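Handout 6: Joint types and tolerances in small articulated figures

Instructor: Nerys Harries

Read before the bench session. Bring one figure you're willing to take apart.

## 1. Terms

A *joint* is any pair of parts meant to move against each other. An *articulation point* is the place on the body where one or more joints sit. A shoulder with a swivel and a hinge is one point with two joints. Catalogs mix these up, so check which one a maker is counting.

*Range* is given in degrees from the neutral pose. *Hold* is the torque at which a joint begins to slip.

## 2. Common joints

- **Cut swivel.** One axis, flat faces. Good hold, poor range of pose. Usual at the waist and upper arm on older lines.
- **Pin hinge.** One axis, through a pin. Elbows and knees.
- **Ball and socket.** Three axes, limited by the socket lip. Hold depends on the squeeze between ball and cup.
- **Swivel-hinge.** A hinge on a rotating peg. The peg is the weak part.

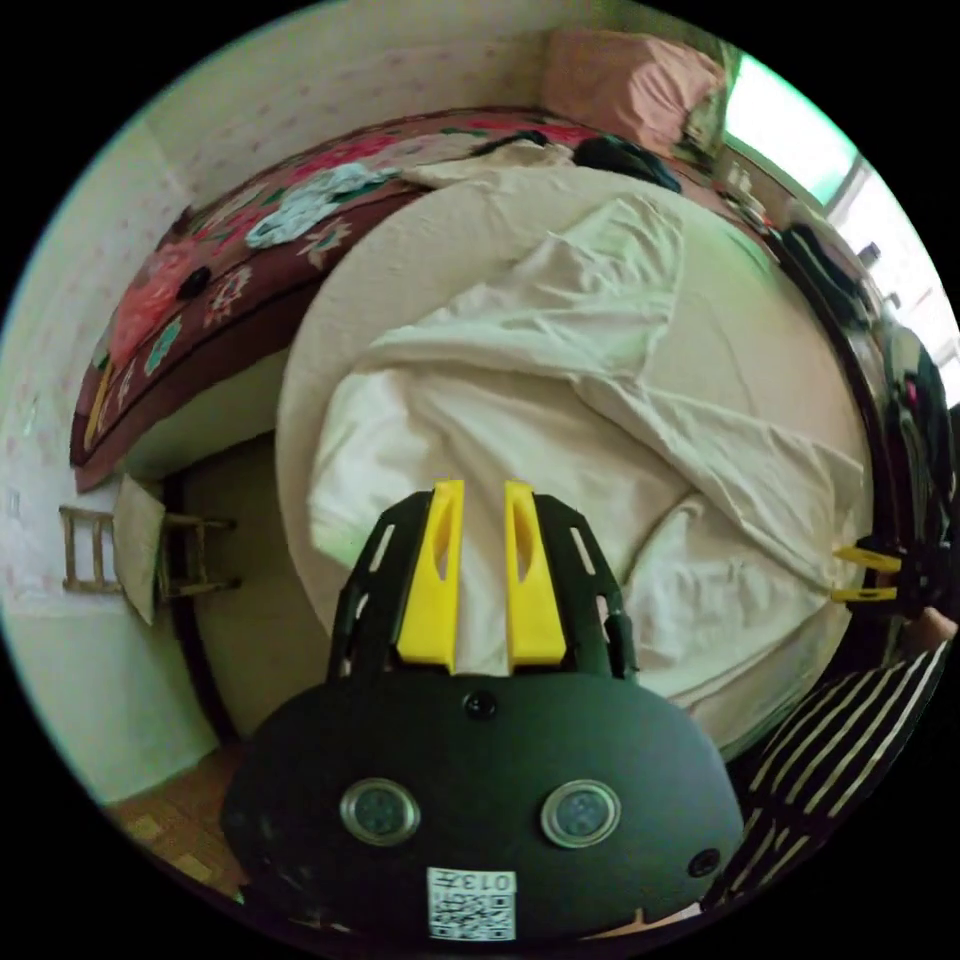
*Fig. 6.1. Yellow fingers and white sheet.*

## 3. Fit and wear

The Drukham body used in class has a ball slightly larger than its cup. The cup stretches on assembly and grips the ball from then on. If the plastic creeps, the grip drops and the joint goes loose.

Yorath shoulders use a softer cup over a hard peg. They feel tight when new. In our cycling test one sample ran 3000 cycles before the arm sagged under its own weight. A single sample does not support a general claim about the line.

Paint adds thickness. A painted peg in an unpainted socket will rub, and the color transfers first at the socket lip.

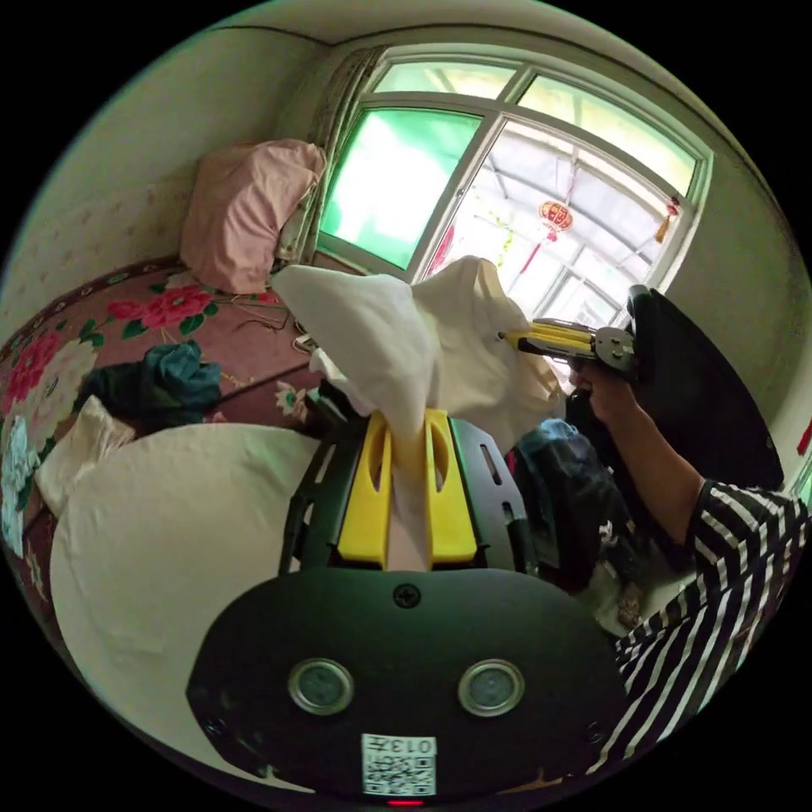 *Reading time: 5 minutes*

## 4. Measuring hold

1. Clamp the torso. Do not clamp across a joint.
2. Set the limb level.
3. Hang the weight cup from the marked point and add weights until the limb drops.
4. Multiply the load by the distance to the joint axis. Record both values along with the product.

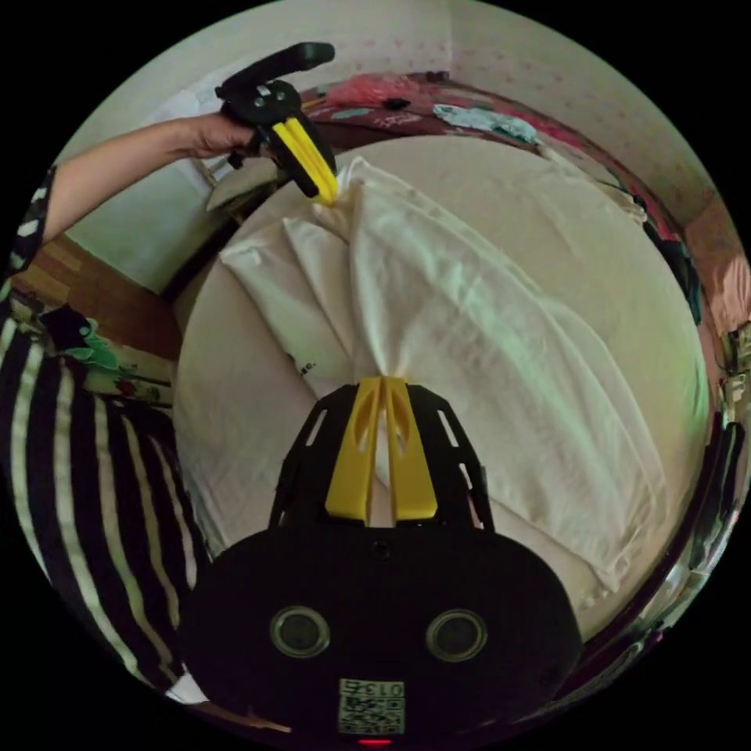

## 5. Repair

For a loose ball, apply one thin coat of clear acrylic, let it cure, and test again. Do not glue the cup. For a frozen hinge, warm the limb in hot water before turning it. Force on a cold peg will shear it.

Spare pegs are in the Cisteteck drawer, bin 611. Log what you take.

## Reading

Lakotholm bench manual, chapter 5, through the table of peg diameters. Skip the part on die-cast limbs until April.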